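Book and Shelf Sorter, Part Time (Temporary)
Sunska Reading Room, Iston

We are looking for one person to help us sort, clean and reshelve our book collection. The work starts in December and runs for 9 weeks. Shifts are from 8:30 a.m. to 12:30 p.m.

The collection came to us from two places and was never put in one order. We have roughly 300 hardcovers, plus folders, manuals and loose papers. Many have no label. Some are in languages the staff can't read, so a second language is a help but is not required.

What you will do:
Take books to the table, dust them and check the bindings
Write a paper slip for each title
Set aside anything with loose pages or a broken spine
Put finished books back in the shelves by subject
Clear the table at the end of each shift
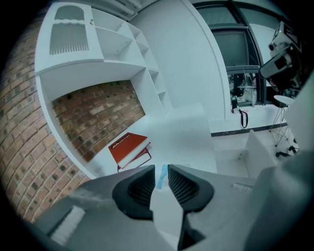 You will report to Myroslav Demchenko, who runs the reading room and will show you the labeling system on your first morning. It uses a letter and a number and takes an hour or so to learn. Small items found between books, such as pens, clips and bookmarks, go in the tray by the door. Please don't throw out any paper, even if it looks like scrap.

You should be able to stand for most of a shift, lift a box of books and write clearly by hand. Library experience is welcome. People with dust allergies should know that the older books are dirty, and we can supply masks and gloves.

Pay is by the hour, paid every two weeks. Bus 54 stops across the street. There is no parking on site.

To apply, send a short letter with your work history and the hours you can work to Theophilus Ayaaba, Sunska Reading Room, 73 Rodrigues Street, Iston. You can also drop it off at the front desk before noon. Two references are needed, and one may be from a teacher. We will call everyone we want to meet by the end of November.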